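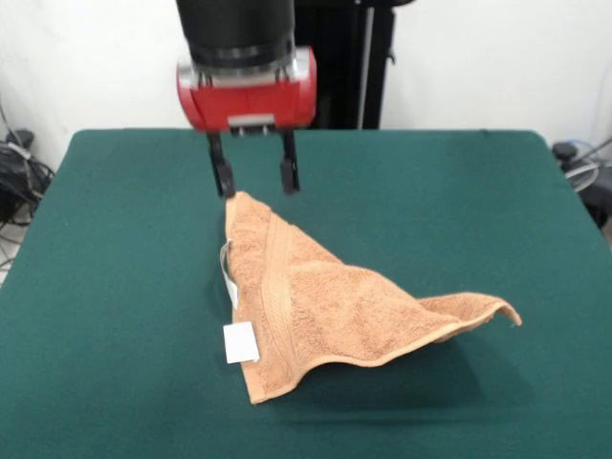
Shezi wrote last month that terry towels never fold square because the border band shrinks more than the rest, and that got me looking at mine.

I have a stack of tan ones, 29 inches wide when new. After a winter of washing, the band puckers and the edges wave. I fold in thirds and one corner always sticks out. Is there a way to get them flat again, or do I just live with it?

**Banel**

Pull the band by hand while the towel is still damp. One person on each end is easier, but you can do it alone. Start from the middle and work out to the hems. Then fold it lengthwise first, with the band on the inside. Mine were down to almost 27 before I started doing this and they came back most of the way.

Lower heat in the dryer helps too. Check the care tag before you change anything.

**Nekance**

just roll them

**Hasovside**

Rolling works if you have deep shelves. Mine are shallow, so I iron the band only, on medium, with a little steam. Leave the loops alone or they go flat.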